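From: Gladys Condori
To: Belville Home Laundry list
Date: Jul 1, 2026
Subject: Re: White knits, folding and the shoulder bumps

Hello Rigoberto, hello all,

Thank you for your long message. I answer between your lines, as it is the custom on this list, and then I add some things of my own at the end. Please excuse my English where it is strange.

Rigoberto Bedoya wrote:
> I have a drawer of white knit tops, cotton mostly, and two of them
> are a mix with something stretchy. All of them were hung for years.
> Now they have these small bumps at the shoulders, like little horns.
> I steamed them and the bumps became smaller but they are still there.
> Is it finished with these tops or can I save them?

It is not finished. I had the same with a cardigan from Huanca that I hung the whole winter on a thin wire hanger. Put the top in cool water for 20 minutes, press out the water with your hands (do not twist), and roll it in a towel. Then lay it flat and push the shoulder back with your palm, from the neck to the sleeve. Let it dry completely before you touch it again. Mine needed to go through this two times. The stretchy ones I am less sure. When the elastic thread is tired, water does not repair it.

> My second problem is the folding. When I fold them they look good on
> the table, but after one week in the drawer everything has slipped
> and I have a soft mountain. I tried the cardboard from a shirt
> package. It works but it takes me too long.

I gave up the cardboard also. What I do now is to fold in thirds along the length, sleeves inside, and after that in half, and in half again, so that it can stand on its edge. They stand in the drawer one behind the other and hold each other up. If the drawer is too wide they fall, so I put a shoe box at the end and take it away when the drawer fills. For thick knits this way is not good, they open by themselves. Those I keep in a low pile, four or five pieces, with the heaviest on the bottom.

> Last question, and it is a small one. Does anybody know why my whites
> look a bit gray in the evening and fine in the morning? My wife says
> I imagine it.

Your wife should come and look in my laundry room! I have a ceiling lamp there which makes all my white things a little pink, and by the window the same things look blue. In January I washed one blouse three times for a stain that was only a shadow. Since then I take everything to the kitchen door before I decide if it is clean. If you look at it in daylight and it is still gray, then it can be old detergent in the fabric, and an extra rinse with no detergent will help more than bleach. I used the Zakirar powder for a long time and I think I always took too much of it, because the spoon in the box is very big.

Now my own part. I want to say something on how to pick up a knit from the pile, as I think many of the stretched places come from this moment and we blame the hanger. When a white top lies all crumpled, most of us pull at the first corner we find, usually a cuff or the neck. The whole weight then hangs from one thin place, and if the cloth is wet this weight is a lot. 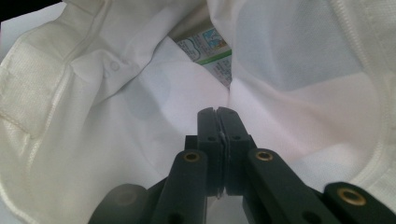
My mother taught me to look for the middle of the body first, take only a small fold there, lift it a little and slide the other hand under. Only then I search for the shoulder seams. It is slower for the first few pieces – after one basket the hands know it. For a dry T-shirt it makes little difference, and I admit that I am lazy with those.

A second thing is the fingernails. Fine knits catch on everything, also on rings and on the rough edge of an old plastic basket. I covered the edge of mine with a strip of cotton, sewn by hand and quite ugly, and I have fewer pulled threads now. If you find a pulled thread, do not cut it. Stretch the fabric gently to both sides and part of it goes back. The rest you can bring to the inside with a thin needle.

I have also a question for the list. Somebody wrote here about the Troria drying net, the one with two levels. Does the upper level stay flat with a wet sweater on it, or does it hang down in the middle? I have space only over the bathtub, and if it hangs down I prefer to continue with towels on the spare bed.

Rigoberto, please write how the shoulders come out. Start with the one you like the least.

Many greetings from Belville,
Gladys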